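Print this story | E-mail this story

Shoe benches find a home by the door in Todville

TODVILLE – Anyone who has ever come down a dark hallway in February and landed a foot on somebody else's sneaker will understand why the shoe bench project at the Dorkent hall has done so well this winter. What began as a modest plan to tidy up one crowded entryway has grown into a townwide effort to get shoes up off the floor, and it has been a pleasure to watch it go.

The idea is simple enough. Families sign up at the hall and come home with a low bench that fits beside the front door, along with a sheet of friendly suggestions for keeping it useful once the first week's good intentions wear off. The benches are sold at cost, and a fund set aside by the hall covers them for households that would rather not pay just now. So far 80 homes have taken one, and there is a waiting list on the clipboard by the coffee urn.

Jong-dae Min, who runs the project and who grew up in a house where shoes came off at the door without any discussion, has been going over the layout of the benches with great care. He is fond of the plain kind, with a flat top and an open shelf underneath, and he will happily talk for half an hour about why he does not care for doors or drawers on a piece like this. Shoes go away faster, he says, when there is nothing to open first. He likes the pairs people wear every day to go on the lower shelf with their toes facing out, so that a child running late for the bus can find the right ones at a glance. The top is for whatever is coming or going – the sneakers being laced up, the boots waiting for a wipe – and at the end of the evening it ought to be clear again so that there is room to sit.

He is the first to admit that the top is where the trouble starts. One pair gets left there, then a second, and before long there is a hat, a library book and the mail. His own household has a rule that the last person up to bed moves everything down a shelf, and he reports that the rule is followed most of the time. 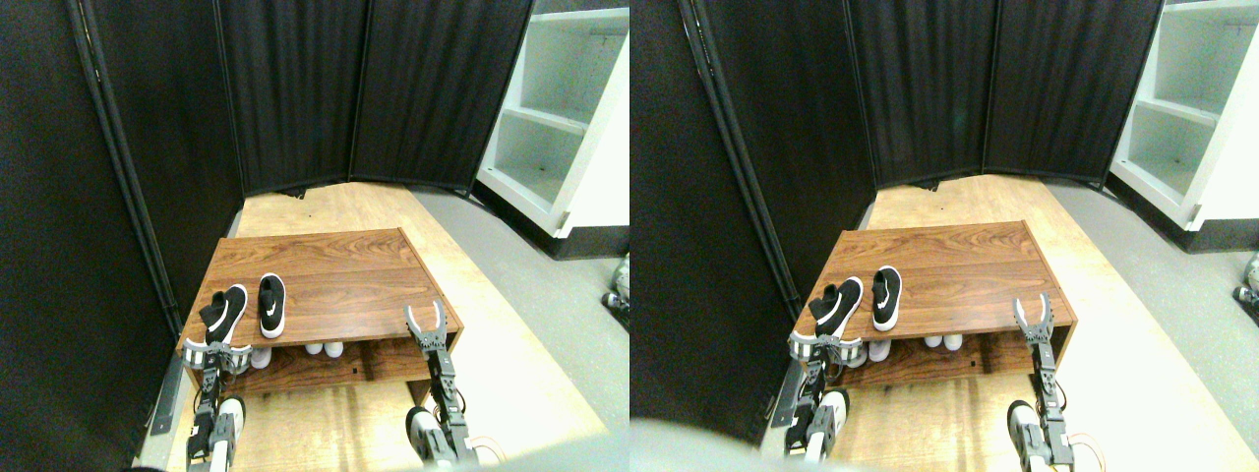 Su wrote to us that the bench had ended a long-running argument in her house over whose turn it was to straighten the pile by the door, and that she now wishes she had asked for a second one for the back porch, where the garden shoes still live in a heap. She added that her youngest likes to put everybody's shoes in size order before supper, and that she has no plans to discourage it.

Hers was one of several kind notes to reach us after our last mention of the project, and a fair number of them asked about wet weather. The advice from the hall is to let shoes dry on a mat or an old towel before they go onto the wood, and to leave a bit of space between pairs for the air to get through. Muddy soles can be knocked together outside first, and a damp cloth will take care of whatever crumbs of dirt get carried in anyway. For those with narrow halls, it helps to measure how far the front door swings before picking a spot, as more than one family has brought a bench home only to find that the door would no longer open all the way.

The project has also been collecting outgrown shoes in good condition, which seemed a natural thing to do once so many closets were being emptied at the same time. The count at the hall stands at 2,349 pairs, a number that has surprised even the people doing the sorting. Of those, some 800 were children's sizes, and they have already gone on to the clothing exchange in Clirstead, where there is always a call for them. Pairs should be tied together by the laces or held with a rubber band before they are dropped off, and please do check under the beds for the missing one before you come!

The hall is open for sign-ups and shoe drop-offs on weekday afternoons until 3, and the side entrance is the easier one if you have your arms full. Households already on the list will get a call when their bench is ready to be picked up.

Print this story | E-mail this story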